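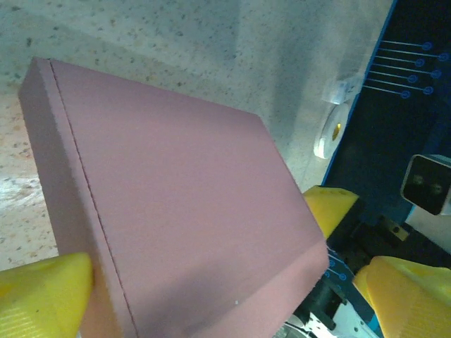
How a Flat Piece of Card Becomes a Box

Irkdale Young Makers, October 2018
Reading age: 8 to 11

Boxes are easy to overlook. You open one, take out what is inside and put the box in the recycling. But somebody had to draw it, cut it and fold it first, and before it was a box it was a flat sheet.

The next few pages are about folding boxes. These are the kind made from one piece of card, such as a cereal box, a toothpaste box or a flat box like the pink one at the top. At the end there is a box for you to make. You will need stiff card, a ruler, a pencil, safety scissors and some tape.

Some useful words

Blank: a box that has been cut out but not folded yet.
Crease: a line pressed into the card to show it where to bend.
Panel: a flat part of the box with creases or cut edges around it.
Flap: a part that folds over to close something.
Tab: a small part that tucks in or is stuck down to hold the box together.
Net: the word used in maths lessons for a flat shape that folds up into a solid one.

A blank is nearly the same thing as a net. The difference is that a net in your maths book often shows just the faces of the shape. A blank has extra bits added on, so that the box will stay shut when you let go of it.

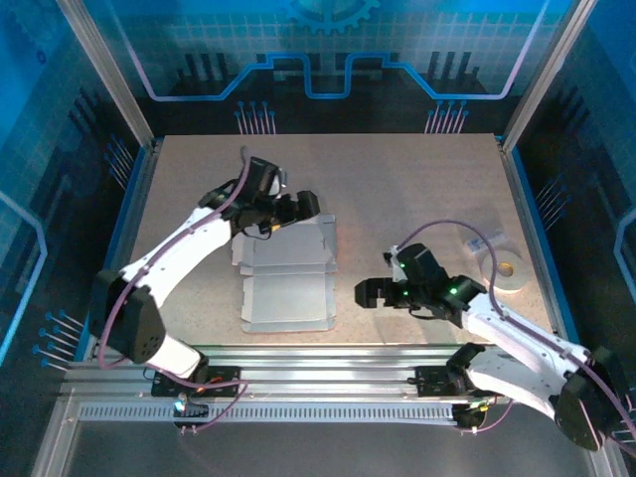
Tuva Magnusson
Carton designer, Irkdale

The white card lying on the table is a blank. It is cut out and creased, and it is still flat. The crease lines divide it into rectangles, and each of those rectangles is a panel. Along the sides are the small tabs and flaps. The roll of clear tape on the table is the ordinary sort used for parcels.

People sometimes ask me why boxes don't come ready folded. The answer is air. A folded box with nothing in it is mostly full of air, and air takes up just as much room on a lorry as toys or tea bags do. Flat blanks can be stacked like sheets of paper. At the workshop where I learned my job we once filled a shelf with 861 flat blanks for soap boxes. When we tried the same shelf with folded ones, we could fit 23 on it and then had to stop.

So blanks travel flat, and they are folded at the place where something is going to be put inside them.

What is the card made of?

Card is made from tiny threads called fibres. Most of them come from wood, and many have been used before in old paper and old boxes. The fibres are mixed with a lot of water until they look like thin porridge. The mixture is spread out on a moving mesh so that the water drains away. Then it is pressed and dried.

As the mixture moves along, most of the fibres turn to point the same way, a bit like sticks floating down a stream. This gives the card a grain. Card bends more easily along the grain than across it.

You can test this yourself. Take a square of card from an old cereal box. Bend it gently one way, without folding it. Now turn it a quarter of the way round and bend it again. One way will feel stiffer. A carton designer has to think about this before drawing anything, as a tall box made with the grain running the wrong way can bulge in the middle.

There are two main kinds of card that people use for boxes. One is solid, like the card in a cereal box. The other has a wavy layer hidden between two flat layers. That kind is called corrugated board, and it is used for big parcels and for things that might break. If you look at the edge of a torn delivery box you will probably see the waves.

Why creases matter

Try folding a thick piece of card with no crease in it. The bend goes crooked, and the outside of the fold may crack and look rough. The card has to stretch on the outside of the bend and squash up on the inside, and it does not like doing either.

A crease is a groove pressed into the card before it is folded. It makes a weak line, and card will nearly always bend along its weakest line. The crease must be deep enough to guide the fold but must not cut through.

In a factory, the creases and the cuts are usually made at the same moment. A flat tool with metal strips set into it is pressed down on the sheet. The sharp strips cut the outline. The blunt ones push in the creases. When the spare card around the outside has been pulled away, what is left is the blank.

At home you can make a crease with a ruler and an empty ballpoint pen. Put the card on a folded tea towel, hold the ruler down hard and run the pen along it. The soft towel lets the card sink a little.

Which fold comes first?

There is an order to folding a box. If you get it wrong you find a flap on the outside that should be on the inside, and you have to open everything up again.

For most simple boxes it goes like this. First, every crease is bent a little way and let go. This is called pre-breaking, and it wakes the creases up so they move easily. Next the long panels are brought round to make the walls. The tabs at the corners go inside the walls. After that the bottom is closed. The lid is left until last, when the box has something in it.

Tabs do two jobs. Some are there to be stuck down. Others only need to slide into a gap, where they rub against the card beside them and stay put. That rubbing is called friction. A box with a tuck-in lid can be opened and closed again and again with no glue at all, although the lid gets looser as the card wears.

Why does a folded box feel strong?

Hold a single sheet of card upright by the bottom edge and push down on the top with one finger. It flops over. Now bend the same sheet in half so that it stands up like an open book, and push again. It holds up much better.

The corner is doing the work. A flat sheet can bend forwards or backwards. When two panels meet at a corner, each one stops the other from falling the way it wants to. A box has upright corners at all four sides, so its walls hold each other up.

I tested this for a school visit in July with a small box I had drawn called the Cletine. It was made to hold a bar of soap. We put it on the floor and stacked books on top, adding them slowly. It held more than 273 grams for every gram of its own card before one wall began to buckle. Then we opened the same box out flat and tried to stand it on its edge, and it would not hold up a pencil.

Where a box gives way is worth looking at. It is often in the middle of a wall, far from the corners.

Make your own box

This makes a small open tray. If you make two, with one slightly larger, the larger one will fit over the other as a lid.

1. Draw a rectangle on your card, 18 cm long and 14 cm wide. Cut it out.

2. Draw a line 4 cm in from each edge, all the way from one side of the card to the other. You will have a rectangle in the middle and a square in each corner.

3. Crease along all the lines with your ruler and empty pen.

4. Cut one side of each corner square, from the outside edge up to where the lines cross. Make your cuts along the long lines, so each square stays joined to a long wall. The squares are now your tabs.

5. Bend every crease and let it go again.

6. Fold up the two long walls. Turn the tabs in at the ends.

7. Fold up the short walls so that they are outside the tabs.

8. Hold each corner together and tape it. Clear tape shows least.

For the lid, start with a rectangle 18.4 cm long and 14.4 cm wide and keep the lines 4 cm in. The extra 4 mm gives the lid room to slide on. If your card is very thick it may need a bit more.

If it goes wrong

The walls lean outwards. Your creases may not be deep enough. Open the box, press them again and refold.

The lid will not go on. Check that the tape at the corners is flat and has no wrinkles in it.

The tray rocks on the table. Measure the middle rectangle. One of your lines is probably not straight.

Something to look for

Find an empty box at home and ask if you may take it apart. Look for the place where it has been glued, and ease it open slowly. Lay the whole thing flat. Can you tell which panel was the front? Some blanks have small marks or numbers printed on a tab that is hidden when the box is made up. I have kept a toothpaste box for years with 555 printed under one flap, and I still don't know what it stands for.

Draw round the blank before you recycle it. You can use your drawing to make the same box again from different card.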